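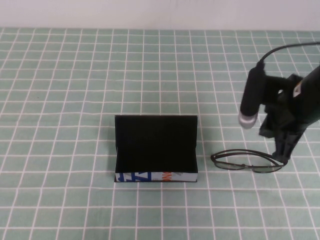 A reader wrote in to ask if the Duvon 4 will be sold outside Europe, and whether it makes sense to wait. Answers to that and other common questions are below.

When does the Duvon 4 come out?
Böttcher has confirmed a launch in June 2020. Preorders opened in May.

Where can I buy it?
In Europe first. Böttcher has not announced a US release, but Punville will import a small batch.

How much does it cost?
Punville lists it at $900 with a charger.

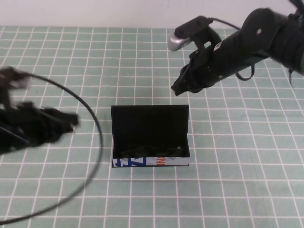 Open box on a green grid tablecloth

Does it have a headphone jack?
No. A USB-C adapter is sold separately.

Can I use two SIM cards?
Yes, 2 nano-SIMs. The second slot also takes a memory card.

How long will it get updates?
Two years of Dradance system updates. Security patches come every month during that time.

Will my Duvon 3 case fit?
No. The new phone is taller and the camera has moved.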